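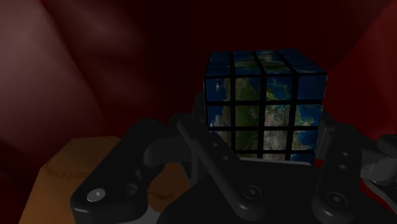

Trernham double bedspread, dark red, five months on

Reviewed by Consuelo Ayala

I bought this to replace a quilted throw that had gone flat and grey from washing. It goes on the double in our back bedroom, which is a guest room some of the year and a playroom the rest. I wanted one cover I could leave on all day and sleep under in spring and autumn.

The Trernham costs £70 in the double size. It comes in dark red, slate and a mustard that looked greener in the shop than it did online. I went for the red. The label says 100 per cent cotton, and it does feel like cotton all the way through, with no shiny backing.

Size

Measure before you order. My double mattress is a deep one and I also keep a topper on it. The bedspread reaches well down both sides but stops short at the foot if you pull it over the pillows. I now leave the pillows on top. If you like a cover that reaches the floor on every side, go up to the king.

The corners at the foot are square. The Hemosby one I had before had rounded corners, and I do miss those, as square ones drag on the carpet and you tread on them when you change the sheets.

Washing

Red worries people, so I washed it on its own the first three times at 30. The water in the door was pink on the first wash and a little pink on the second. On the third I put a white flannel in and it came out white. It has been in with dark towels since then and I've had no trouble.

It is heavy when wet. My machine is a 7kg one and copes, but the spin was noisy until I stopped folding the bedspread and put it in loosely. Drying takes a full day over the banister in winter. I have not tried the tumble dryer, because the label says low heat only and mine has one setting.

It has shrunk slightly in length. I'd put it at a couple of centimetres, all of it in the first wash.

Wear

My sister Nayeli Cuautle has the same one in slate and a cat, and hers has pulled threads along one side. Mine has none. Toys get dragged over it most days and it doesn't snag easily, though crumbs do sit in the weave and need shaking out of the window. 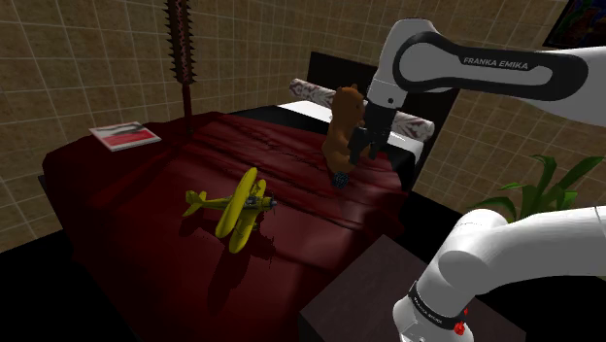 Fluff shows up badly on the dark red. Anything pale does, in fact, including talc and the bits that come off a new towel. A lint roller deals with it in a minute or two. Nayeli says slate is better for this, but she has to look at cat hair on hers, so I'm not sure she comes out ahead.

The colour has held well. The side facing the window is perhaps a shade lighter than the other, and I only noticed when I turned the whole thing round in January. I'll keep turning it.

Warmth

Fine by itself on a mild night. In cold weather it needs a duvet underneath, and then the two together are too heavy for me. Guests have slept under both and not complained.

Price and where to get it

I looked at the Rosales matelassé bedspread first. It is a lovely thing, with a much thicker pattern, but it was £219 and the shop only had it in ivory. For a room that gets used as ours does I couldn't justify it. Collotham had the Trernham in stock and it came in 5 days, in a cloth bag with a zip that I now use for spare pillowcases.

Matching pillow shams are sold separately. I didn't bother with them.

Would I buy it again? Yes, but in the king size, and I would wait until March in case there is a spring sale.

Four stars. It loses one for the length.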